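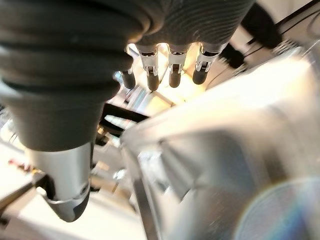 Subject: Re: [kitchen-swap] plates on end or leaning?
Date: 10/06/2025

> I gave up on the Graltton rack for my dinner plates and
> went back to washing them by hand. They tip forward
> and lie on each other. Does anyone stand theirs
> straight up? And where do you put the drying rack if
> the counter is tiny?

Don't give up yet! I had the same trouble with my Puren plates (the flat ones with hardly any rim) until I started loading from one end and leaving a slot open between each pair. The lower rack is the place for them, standing up, and I keep the upper one for cups and the little Jaramillo bowls. I quit pre-rinsing back in March, by the way, and I don't miss it one bit.

As for the counter, mine is white and shows every drip, so I like the metal rack right next to the dishwasher with the door open. Then a plate only has to travel a few inches and I'm not dribbling sauce across the floor (my poor socks).
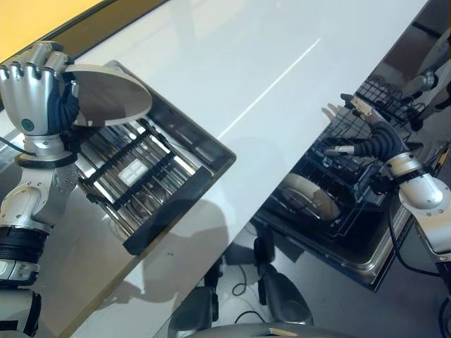
Sponges and such

I used to let mine sit in the bottom of the sink, yuck. Now it gets its own dish, a Trulard one I paid 4 dollars for, and it lasts a lot longer. Let me know how the plates do with the open slots!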